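# Melnyk Desktop Comb Binder

If you've ever handed a class set of readings across a counter with one bulldog clip and a prayer, you already know why we keep the Melnyk in stock. It's a plain, heavy, manual comb binder that lives on the end of a bench and gets on with it, and we've been selling it to schools, community colleges, choirs and one very organised bowls club for longer than I care to admit.

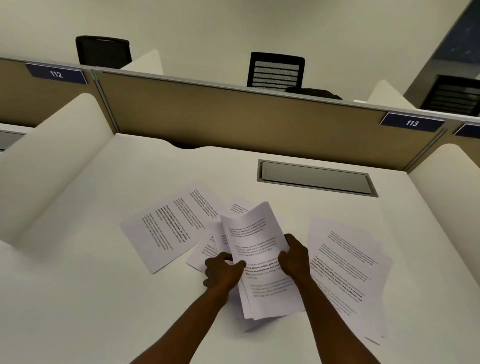
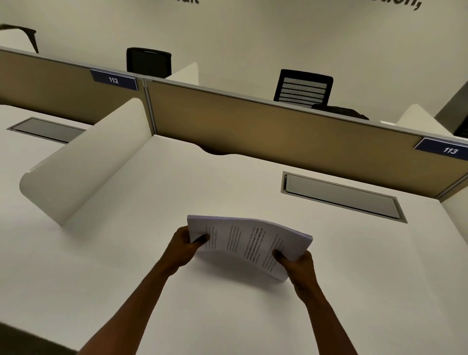
Printed paper held in two hands above a white desk.

The Melnyk takes A4 on the long edge and punches 21 holes in one pull. We rate it for 17 sheets of ordinary 80 gsm copy paper at a time, and I'd ask you to believe us on that number, as the brochure that came with the older model was a bit more generous and we spent a winter replacing bent pins. If you're using clear covers, punch them two at a time with a sheet of scrap behind them. They'll come out much cleaner.

## What you get

- The binder, with punch and comb opener in the one body
- A starter box of black combs in mixed sizes
- Side guide and depth dial, already fitted
- A crumb tray that slides out from the left (do empty it!)
- Printed instructions – large type, lots of drawings

The biggest comb it will open is 51 mm, and that holds 500 sheets if you're patient about it. For anything you expect people to leaf through every day, I'd stop well short of that and make two volumes. A fat comb book never sits flat in a schoolbag and the back cover always goes first.

## A word about combs

Any 21-ring plastic comb will do, so please don't feel you have to buy ours. That said, we carry the Sundex combs in black, white, navy and a rather cheerful green, and they keep their curl through a hot summer in the car better than the cheap ones I've tried at home. The Coselari covers are sold separately in packs of a hundred, in leather-grain card or clear. The card is nicer in the hand, the clear is handier when you want the title page to show.

## Setting it up

Put it on something solid at about hip height, with room in front of the handle. Kátia Godoy in our service room sets the side guide with a single scrap sheet before every job, and checks that the first and last holes sit the same distance from the ends of the page. It takes half a minute and saves a ream. Tap the pages square on the benchtop, long edge down, before each lift – a crooked bite of paper gives you crooked holes, and there's no putting them back.

After every 1,000 or so pulls, run a sheet of waxed paper through the punch to keep the pins moving freely. No oil, please. It finds its way onto the margins and stays there.

## Details

| | |
|---|---|
| Weight | 7.4 kg |
| Body | Powder-coated steel, grey |
| Punch capacity | 17 sheets, 80 gsm |
| Largest comb | 51 mm |
| Carton length | 620 mm |
| Warranty | Two years, parts and labour |

## Should you go electric?

Perhaps. If you bind most days of the week, have a look at the Getetti, which does the punching with a foot pedal and is much kinder on the shoulder. It's noisier, though, and wants its own power point. For a busy fortnight at the start of each term and the odd job in between, the Melnyk is plenty, and you can tuck it in a cupboard afterwards.

Spare pins, handles and crumb trays are kept on the shelf here, including for the older model. Ring or email with the serial number from the underside and we'll post them out.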